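Kai-wen Chien
2024-04-02

Thread on setting a plain table, for people who have moved into a first apartment and own a drawer of mismatched things. I wrote most of it down in October and never posted it. Place settings only, no centerpieces.

Start with the mat. I use round woven ones in dark gray. Round mats take more room than rectangles, so on a small table they have to overlap the edge a little or sit close together. I let them sit close together.

A round mat also hides crumbs in the braid. Shake it over the sink before you put it down. If it has been rolled up in a cupboard, leave it flat under a cutting board overnight or the rim will curl.

Plates next. Mine are dark, with a raised rim, somewhere between a plate and a bowl. I bought them because pasta sauce stays in them. A flat dinner plate looks neater on a round mat, but I was not going to buy a second set for looks.

The plate goes down before any silverware. If you do it the other way you end up moving the fork twice.

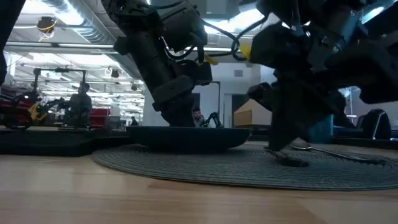 Dark plate on the gray woven mat.

Dark plates show water spots and they show fingerprints on the rim. Dry them by hand if you care about that. I do it when people are coming over and skip it the rest of the time.

They also scratch. The marks you get from knives are usually metal left on the glaze, and a paste of baking soda and water takes most of it off. Rub with a soft cloth. The green side of a sponge makes it worse.

Silverware: fork on the left, knife on the right with the blade facing the plate, spoon to the right of the knife. If there is no soup and no dessert, leave the spoon in the drawer. A spoon that has no job is one more thing to wash.

Line up the bottoms of the handles with each other. The tops will be uneven and that is fine. My forks and knives come from 2 different sets and once the handles line up at the bottom, guests don't seem to notice.

I bring all the silverware to the table in a bunch, put it down on one side, and deal it out from there. It is quicker than going back to the drawer for each seat.

Napkins. I switched to cloth after buying what felt like the same pack of 300 paper ones over and over. Black cloth hides wine and tomato. It does not hide lint, so wash it apart from the towels.

The only fold I use is the rectangle. Fold in half, fold in half again, then in half the long way. Press it with your palm. You don't need an iron unless the cloth is very stiff.

The rectangle goes to the left of the plate with the open edges facing in, and the fork goes next to it or on it. On a narrow table I put the fork on the cloth to save the space. Both are correct enough.

If the edges don't match after folding, turn the cloth over so the messy side is down. Cheap napkins are rarely cut square, and you can spend a long time trying to fix that.

For a wood table, put something under anything hot. Cloth folded thin will not protect the finish. I ruined a patch on my old table with a casserole and a dish towel, and it took me most of an afternoon with sandpaper and oil to get it back to an even color.

Wipe the wood with a damp cloth, then a dry one, before you lay anything out. Go along the strips and not across them. Crumbs sit in the seams.

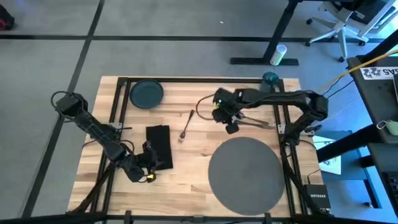 Yevdokiia Fedoruk: My grandmother put the napkin under the fork every time and would come around after us and fix it if we didn't. I still do it that way. Do you use the black ones for breakfast too, or only dinner?

Both. I have 14 of them, so there are always a few clean. At breakfast I skip the mat and put the napkin straight on the wood.

Under the fork is good if you are eating outside or near a fan. It does mean you have to pick up the fork to get at the napkin, and some people put it back on the wrong side.

Clearing goes in reverse. Silverware first, onto the top plate, then plates, then napkins. Mats last, because they catch whatever fell off everything else.

Store the mats flat if you have a shelf for it. Mine are on top of the fridge.

Glasses will be a separate thread. I need to replace a couple first.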